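Updated in February, after the second open day at the Wevis test kitchen.

## Running the counter pick demo for visitors

The demo has one arm, one kitchen counter and one operator. A full run fits between two visitor groups if the counter is set up beforehand. Frans Declercq wrote the first version of these steps.

### Before the doors open

1. Lay the bamboo board at a slight angle on the marble-patterned top.
2. Start the Darenano controller and load the `counter_pick` profile.
3. Check the wrist camera feed on the visitor screen. 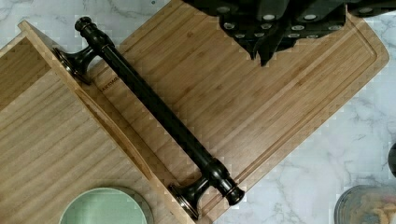 Set the speed limit to 400 mm/s. The profile defaults to 1,000, too fast for use with guests in the room. Save the change, or it is lost on restart.

### Clearances

Leave the toaster and the oven where they are. The planner has both stored as fixed obstacles. If either has been moved, rerun the workspace scan.
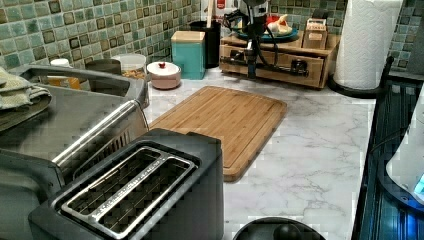
Jog the arm to its home pose and look for cable snags at each joint. Visitors stay behind the floor tape from this point on.

### The run

1. Announce the start.
2. Trigger the pick from the pendant.
3. Pause with the gripper low over the board and take questions. 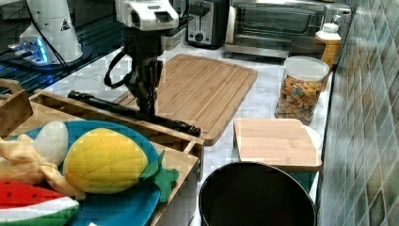

Resume only after the operator has called "clear." If a grasp fails 3 times, stop and rehome. Arnout Verstraete keeps the fault log; enter the code and the time of day.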